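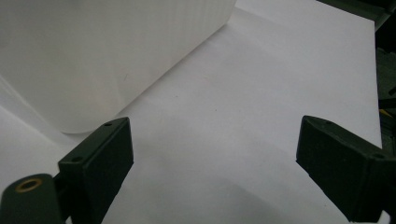

Grasp planner update: better handling of pale objects
December 2021

The new release of the Risden grasp planner is now on the shared server. Most of the work went into one old complaint, which is that the planner loses the edge of white or milky plastic when it sits on a white surface.

Olga Frade rewrote the segmentation step over the autumn. The old version looked for a color difference and gave up when it found none. The new one also uses the soft shading along curved sides, and it carries the edge estimate over from one frame to the next. On our set of 80 pale-on-pale recordings, the old planner failed to propose any grasp in 11. The new one fails in 6, and Olga thinks two of those have bad timestamps.

Gregor Halliday has changed how finger opening is read. The width now comes from the fingers as they appear in the wrist view, so recordings made with the hand-held gripper and runs on the arm go through the same code. You will need to redo your calibration file once after updating. The script is in the tools folder and takes up to 5 minutes.

Creases in paper and faint shadows can still be picked up as object edges. If you see grasps proposed on bare table, raise the edge persistence setting a little and try again. Please send the log to Gregor either way.

The Monotik export format is unchanged. The older Susow format still works in this release but will be dropped in January, so convert anything you want to keep. Martim Bettencourt has a batch converter and can run it for you if you give him the folder path.

Ilídio Baptista is collecting requests for the next version. Slow replanning near the joint limits is already on his list.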